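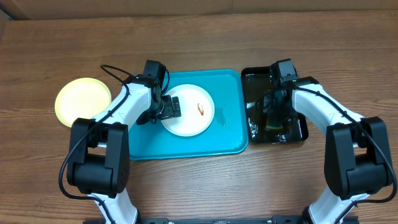
## Participants wanted: tray and plate clearing study

Cadcombe is recruiting adults for a study of how people clear and stack used tableware at a small table. Sessions run through June at the Jurlow building, second entrance, ground floor.

**The task**

- Scrape food scraps from round plates into the bin provided.
- Separate plates from rectangular trays and wipe both.
- Stack by size – plates on the left, trays on the right.
- Repeat with a new set until the session ends.

Tableware is light and comes in several colours, including teal, black, white and pale yellow. Scraps are ordinary cooked food and may contain nuts, dairy or fish. Gloves are supplied in two sizes.

**Requirements**

Applicants must be 18 or over, able to stand for up to 165 minutes with breaks, and free of any skin condition affected by washing-up liquid. Catering experience is not needed. We have places for around 200 people.

**Payment**

Paid per completed session, by bank transfer. Travel within Jurlow is not refunded.

**To apply**

Write to Rhiannon Hopkin, Room 614, giving your name, left- or right-handedness and any food allergies. Questions on access or parking go to Alun Ifans at the front desk, open until 4 pm.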